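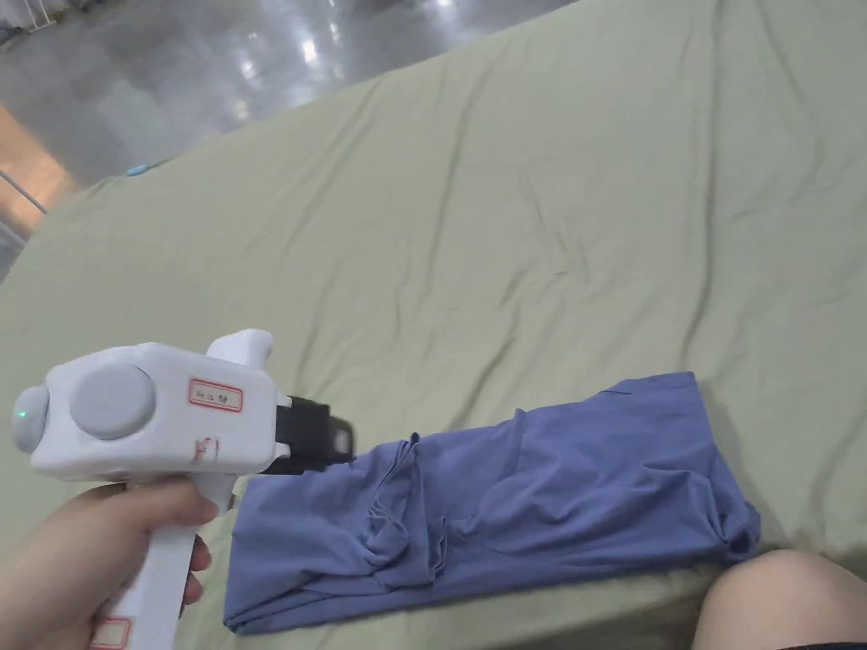
Hello all, and thank you, Raili, for starting the thread on natural dyes and bedding. I've been meaning to write since September and kept putting it off. I dyed my first set of sheets the summer we moved to Koivisto, and I have ruined plenty since, so please take this as one friend's experience! What I've learned is to go paler than you think you want. A pale sage green like the sheet on the big bed is about as strong as I'd go for something that size, and it's lovely under a blue-violet, which a deep green would only fight with.

Raili Hakala wrote:
> I have 21 skeins and one old double sheet to do before the
> guests come to Hatska. Should I mordant the sheet with the
> wool, or is that asking for trouble? Tiina says separately.

Tiina is right, do them separately. Cotton wants a good scour first, longer than seems decent – I simmer mine for two hours with washing soda and the water still comes out the color of tea. Then tannin, then alum, and leave it overnight. 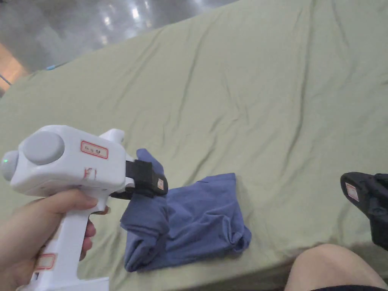

The wool can go in a gentler bath the next morning, and please don't rush the cooling. I weigh everything dry and write it in a notebook (I'm on batch 318 now, if you can believe it), and I use 8 percent alum for cotton and a little more for wool. Sirkka swears by 20 for both, but her well water is very different from mine.

If anyone has spare birch leaves, I'd gladly trade for onion skins. I have more than I can use, and Impi has stopped answering when I offer.

Warmly,
Angelica Maglaya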